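6.2 Verifying the Wrist View in Simulation

Complete this procedure before loading a task policy in Wera. The Ostitz simulator must be running and the arm must be in its home position.

1. In the Scene panel, select Table and Board, then select Reset.
2. Set the random seed to 1867. All reference results supplied with this release use this seed.
3. Open the Viewer panel and select Wrist as the active source.
4. Send the command gripper open and wait until the status field reads Idle.
5. Confirm that both fingers appear in the view and that the space between them is clear.

Note: The view does not refresh while the simulator is paused.
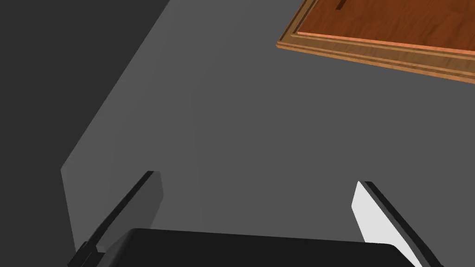
6. Select Record Reference. The software stores 100 consecutive views and compares each with the finger mask.
7. Review the result. If more than 14 views are rejected, repeat the procedure from step 1.

Caution: Do not edit the finger mask while a recording is in progress. Doing so invalidates the reference, and the planner will refuse to start.

Changes to table height or lighting are saved with the scene file. Changes to the wrist mounting offset are saved with the robot profile and affect every scene that uses it. Users of the Prunmont planner must export the robot profile again after changing the offset. The export command is described in Section 6.4.

Revised 12/04/2021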